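4. Planning the purchase: what a first year of equipment asks of a small operator

4.1 Where the money was expected to go

When we began talking with the people who run serviced accommodation about automating part of their bathroom work, nearly all of them opened with the same question, and it was a perfectly fair one: how much does the arm cost? We came to feel, after a good many cups of tea and a good many spreadsheets, that the arm is a comfortable place to start and a poor place to stop. It has a quote attached to it, it arrives in a crate, and it can be entered on a single line. The items that worried our operators later on had no crate and, quite often, no line.

The planning exercise described in this section was carried out with Kostari, which manages 34 serviced suites over two buildings, and with Farnitz, a smaller firm that looks after holiday lets. Both had set aside money for a first mobile manipulator and neither had bought one at the time of writing. We asked each to draft a budget on its own, with no help from us, and then to draft it again after walking through the rooms with Jade Cormier, who led the site work for this study. The two drafts were then compared line by line. We are grateful for the patience with which both firms let us pick over their arithmetic.

In the first drafts, the manipulator and its base took up most of the total, followed by a modest sum for training and a round figure labelled "other". Farnitz had allowed 705 dollars for fittings and small parts over the whole year. Kostari had allowed nothing under that heading at all, on the understanding – a very natural one – that the supplier would look after such things.

4.2 Reading a room before reading a catalogue

The walk-through was meant to be simple enough that a manager could repeat it without us. Each bathroom was visited with a tape measure and a printed sheet, and the sheet asked about the way in, the surfaces, the linen and the places where a machine might have to wait. We had thought of leaving doors until last, and we were quickly talked out of it. Every task on the linen round begins with getting into the room and ends with getting out again, so a door the machine can't manage turns the whole purchase into a very expensive trolley.

Lever handles such as the one in Figure 3, long and slim on a tall backplate, were entered on the sheet as a hardware type of their own, with the height of the lever and the force needed to press it written alongside. Knobs and thumb-turns went on a separate page. The distinction matters a great deal at the quoting stage, as a supplier can be asked to demonstrate on the handle the operator really has, and it costs very little to unscrew a spare one and bring it along to the meeting. We would also gently suggest noting the finish of the door. A glossy varnish throws back highlights, and we would want any camera-based system shown working against a surface of that sort before a deposit was paid.
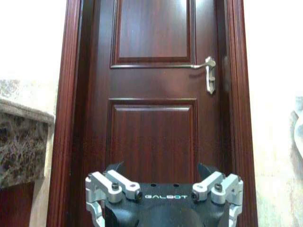 Should a small operator budget for changing its door hardware before it buys a robot? It is usually wiser to hold that money back until the supplier has been tested on the existing handles, and to keep it in the plan as a reserve until the results are in.

Kostari followed this course and put 4000 dollars into a hardware reserve, to be released only if the trials went badly. Farnitz, which doesn't own the properties it looks after, could not promise to change a single handle without asking the landlord, and so it wrote the requirement into its tender instead. Both approaches seemed sound to us. What we would discourage is leaving the matter to be sorted out after delivery, when the operator has the least room to bargain.

4.3 Soft goods, hard surfaces

Towels were the second subject on which the two drafts parted company. A towel is cheap, familiar and terribly awkward to specify. It has no fixed shape once it is picked up, and two towels of the same size can behave quite differently when one is thick and the other has been through the laundry all winter. We asked each firm to set aside a working stock of its own linen for trials, to be kept apart from the guest supply and written off without any fuss at the end. For Kostari this came to 120 towels, which sounds generous until one thinks of the sizes and ages involved.

The bathrooms themselves deserve the same attention. Polished stone and clear glass are common in this part of the market, and guests like them, but they are full of reflections and they mark easily. The revised budgets therefore included protective edging, time for a person to check the glass after each trial session, and an insurance excess for damage to fixtures. None of these lines was large. Taken together, though, they came to almost as much as the training allowance, and we think they would have been missed had the budget been written at a desk.

Fingertips were treated as consumables. We asked Gevora and Prantl, the two suppliers under consideration, for the price and delivery time of replacement tips, and for a plain statement of whether staff could fit them. Gevora priced them individually and Prantl folded them into a yearly service plan. Which is the better bargain depends on how often the machine is used, and we encouraged both firms to work it out for a slow month as well as a busy one.
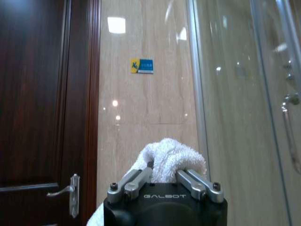 Figure 4. Gripper holding a white terry towel in a marble-tiled bathroom, with the glass shower enclosure at right.

4.4 The second drafts

By July 2023 both firms had finished their second drafts. The share given to the manipulator had fallen in each, although its price had not moved at all, for the simple reason that the rest of the budget had grown up around it. Kostari chose to lease for the first year and to decide on a purchase afterwards. Farnitz kept to its plan to buy, with delivery put back so that the landlord's answer on door hardware could be in hand first.

We should say that two firms make a small group, and both were unusually willing to have their plans questioned. An operator with older buildings, or with staff who turn over every season, might well find that training outweighs every item discussed here. The sheet used in the walk-through has since been shortened to a single page at the request of the Kostari housekeeping team, who found the original rather a lot to carry from room to room, and it is the shorter version that we used for the supplier interviews reported in Section 5.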